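The gripper finally closes straight!

I've been putting this off until the new fingers had a proper evening on the bench, and wow, am I glad I reprinted them.
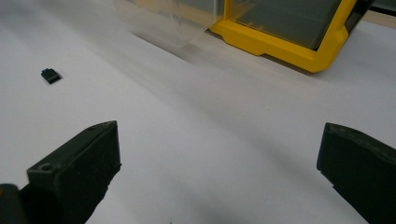 The old pair had a tiny bit of twist at the root, so every time I squeezed the handle the tips would meet at the top and leave a gap at the bottom. Fine for a block of foam, hopeless for anything flat. I'd been blaming the servo for weeks (sorry, servo). Then Nantana Boonchu, who has the bench across from mine at the Ternden workshop, put a straightedge on one and just started laughing.

So version three is a lot chunkier. I thickened the walls, moved the screw hole up into a little recess so the head doesn't snag, and slowed the print way down. Each finger took over 15 hours on the old Nakpan printer, and I'd do it again tomorrow.

I also rewrote the closing routine. It used to slam shut in one go, and now it eases off for the last part of the travel, with a 40 millisecond pause before it checks the current. The servo wants 700 at fully open and 2080 at fully closed, in case anyone is building the Bonthorpe version and wondering why theirs buzzes at the end stops. Mine buzzed like crazy until I put those limits in.

Next up is sorting small parts by itself, with the gripper bolted to the arm I started back in May. The wrist joint still has some slop in it and I need to order a better bearing.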